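## Lovo Sectional Worktable, Series 3

The Lovo is a sectional worktable for schools, training centres and light assembly rooms. It is supplied by Drorik as a flat-packed unit and may be ordered singly or joined to a second table of the same height. The joining kit is included in the price.

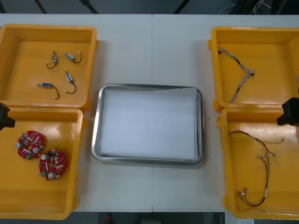 White work surface with yellow bins and a stainless steel tray.

Each table carries an evenly spread load of up to 97 kg. Institutions intending to mount a vice or a press should consult the fitting guide before ordering, as the standard top is not drilled. Feet are adjustable by hand - no tools are needed once the frame has been assembled.

| Item | Code |
|---|---|
| Single table | 944 |
| Joined pair | 1853 |

Bins and trays are not included.

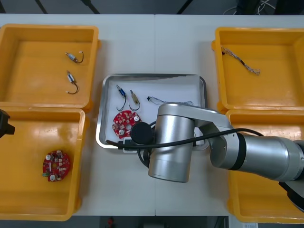
Tops should be wiped with a damp cloth and mild soap. Bleach and scouring powders will dull the finish and are not covered by the guarantee, which runs for three years from delivery. Replacement feet and edge strips are held in stock at the Hirose depot and are normally sent out within two working days.
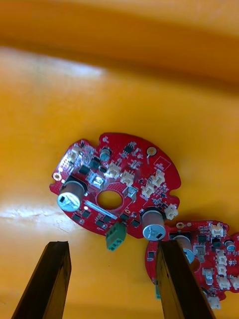 Red circuit boards on a yellow-orange surface.

Orders for the autumn term should be received by the end of July. Enquiries concerning bulk supply, including existing Clindance account holders, should be addressed to Emil Aigner, Institutional Sales.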